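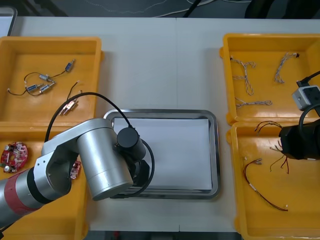

双腕ピッキング評価ログ:銀アームのグリッパーだけハーネスを離さない件

件名:左(銀)側のみ、開指令のあともワークがトレイに落ちないことがある
区分:ハンド/エンドエフェクタ
優先度:中
状態:対応中 → 条件付きクローズ
対象:左アーム+Verka製グリッパー、右アーム+Arow製グリッパー、Lenzの固定カメラ、Okmontのコントローラ

1. まず何が起きているか

黄色いビンを左右に2つずつ、真ん中にステンレスのトレイという、いつもの配置です。左の銀アームは左側のビン、右の黒アームは右側のビンを担当して、どちらも真ん中のトレイに置いて戻る。動作としてはそれだけなんですが、銀のほうだけ、たまに「置いたつもりで持ったまま帰ってくる」んですよね。

コントローラのログ上は開指令が出ていて、開完了も返ってきています。なのに指先には黒い細線がぶら下がっている。初めて見たときは普通に笑ってしまいました。そのままビンの上まで戻って、次の把持動作で二重につかみにいくので、笑っている場合ではなかったのですが。

右の黒アームでは同じ症状は一度も出ていません。だからこそ「Verkaのグリッパーがダメで、Arowが良い」という結論に飛びつきそうになるんですけど、扱っているワークが左右で違うので、ちょっと待って、というのがこのチケットの出発点です。

2. ワークの違い

左奥のビンは、青い胴に銀の端がついた小さな円筒部品が黒い細線でつながったハーネスと、赤っぽい胴の小さい部品。左手前は赤い基板で、丸いのと小さいのがあります。右奥は灰と白の編んだ線に黒いコネクタがついたハーネス、右手前は暗い赤と黒の細線の束と、白いラベルのついた長めの赤いケーブルです。

症状が出るのは、左奥の青い部品つきハーネスのときだけ。基板では出ません。ここは最初のうち見落としていて、「銀アームの不具合」とだけ書いていたので、件名もそのままになっています。すみません、あとから見る人はここを読んでください。

3. 再現テスト(1回目)

とにかく回数を稼ごうということで、左右あわせて1,109サイクルを夜のうちに流しました。朝来てログを開いたら、左の置き損ねが87件。全部、青い部品つきハーネスです。思ったより多くて、コーヒーを淹れる前にちょっと目が覚めました。

傾向としてはこんな感じです。

・ハーネスの円筒部品側をつかんだとき:ほぼ問題なし
・線の輪の部分をつかんだとき:失敗の大半がここ
・線が指の根元まで入り込んだとき:開いても抜けない

つまり、指は開いている。線が指に引っかかっている。開完了の信号がうそをついているわけではないんですね。Okmontのログを疑って半日使ったのがもったいなかったです。

4. 疑ったもの、順番に

(a) 開幅の設定
最初に見たのがこれ。左の開幅の指令値が70%になっていました。右は全開です。前の評価で基板用に絞ったのを戻していなかったようで、犯人は私です。全開に戻して流し直したところ、件数は減りました。でもゼロにはなりません。惜しい。

(b) トレイの反射
ステンレスのトレイは縁が磨いてあって、照明がけっこう映り込みます。Lenzのカメラで置いたあとの確認をしているので、反射を部品と間違えて「置けた」と判定しているのでは、と考えました。底には白い紙を一枚敷いて、トレイ全体をほぼ覆っています。縁のところは金属が細く出ていますが、ここは判定領域から外しました。
結果、誤判定はおさまりました。ただし、これは「置き損ねに気づけるようになった」という話で、置き損ねそのものは別に起きています。混ぜて考えないこと!(自分へのメモ)

(c) アームのケーブル
銀アームは黒いケーブルが上を大きく回って、アクチュエータからグリッパーのまわりで輪になっています。これがハーネスの線と絡むのでは、という疑い。見た目はいかにも怪しいんです。黒いケーブルと黒い細線ですし。
離す動作をスローにして横からじっくり見ましたが、絡む場面は確認できませんでした。ただ、カメラから見ると手元がかなり隠れるので、認識のほうには影響があるかもしれません。銀アームがトレイの左側にかぶっている姿勢では、紙の左のほうが見えなくなります。確認の撮影は、アームが完全に退いてからに変更しました。

(d) 指先の形
本命がこれでした。Verkaの標準指は根元に段差があって、細い線がそこに入ると、開いただけでは出てきません。Arowの標準指は根元までなだらかです。机の上で手でハーネスをひっかけてみたら、すぐ再現しました。最初にやればよかった……。

5. グリッパーを入れ替えてみた

「それならワークを入れ替えれば早いのでは」とも思ったのですが、アームの届く範囲も変わってしまうので、ハンドのほうを入れ替えました。左の銀アームにArow、右の黒アームにVerka。取り付けの向きが違っていて、アダプタのボルトを締め直すのに思いのほか手間取りました。写真は入れ替える前の、元の構成のときのものです。

入れ替え後の感触。

・左+Arow:青い部品つきハーネスの引っかかりは出なくなりました。気持ちいいくらい落ちます。そのかわり、丸い赤い基板のつかみがちょっと頼りない。持ち上げたあとに傾くことがあります。
・右+Verka:編んだ線のハーネスは問題なし。線が太めなので段差に入りません。手前の細線の束は、やっぱりたまに引っかかります。

というわけで、症状はアームではなくグリッパーについて回りました。銀アームさん、疑ってごめんなさい。

比較としては、細い線ならArow、平たくて硬いものならVerka、が今のところの私の印象です。Verkaは把持力の立ち上がりが素直で、基板をつかむときの安心感が全然違うんですよ。引っかかりさえなければこっちを使いたい。Arowは動きは静かでいいのですが、閉じ切る手前で少し間があって、サイクルが微妙に延びます。

6. いま入れている対策

元の構成(左Verka、右Arow)に戻したうえで、次のように変えました。

・左の開幅を全開に固定。品種ごとの上書きは禁止
・把持点の候補から線の輪の部分を外し、円筒部品の胴を優先
・つかむ深さを浅くして、線が指の根元に届かないようにする
・離したあと、手首を小さく2回振ってから上昇
・退避完了後にLenzで撮影し、紙の上にワークがなければ停止

手首を振るやつは正直かっこ悪いです。濡れた手を振っているみたいで。でも効きます。振り幅を大きくしすぎると、今度はハーネスがトレイの縁に乗り上げるので、小さめで。

7. 再現テスト(2回目)

対策後、青い部品つきハーネスだけに絞って流しました。根元への引っかかりは出ていません。停止は2件あって、どちらも持ち上げる前に落としていたケースでした。紙が空のままなので、確認の段階でちゃんと止まってくれています。浅くつかむようにした副作用だと思います。把持失敗として別チケットに切りました。

8. 追記

トレイの紙がずれると判定領域もずれます。交換した人は、四辺の金属の見え方がそろっているか見てからスタートを押してください。紙が折れたらすぐ交換で。

あと、右奥のビンのハーネスは形がバラバラなので(枝分かれしているのもあれば、まっすぐ寝ているのもあります)、右側の把持点も同じやり方で見直したいです。右は今のところ困っていないので優先度は低め。

Verkaの段差なし指は見積もりを依頼中です。届いたら左だけ付け替えて、手首振りをオフにした状態で同じテストを流します。基板のつかみが今のまま保てるかどうかも、そのとき一緒に確認します。

9. クローズ条件

・段差なし指で、手首振りなしの連続運転をして引っかかりが出ないこと
・赤い基板2種類の把持が、標準指のときより悪くならないこと
・Okmont側の設定ファイルから、古い開幅の上書きが消えていること(これは済)

指が届くまでは条件付きクローズにしておきます。同じ症状が出たら新しく切らずに、このチケットを開け直して、どのワークのどこをつかんだときかを書いてください。ログの該当サイクル番号もあると助かります!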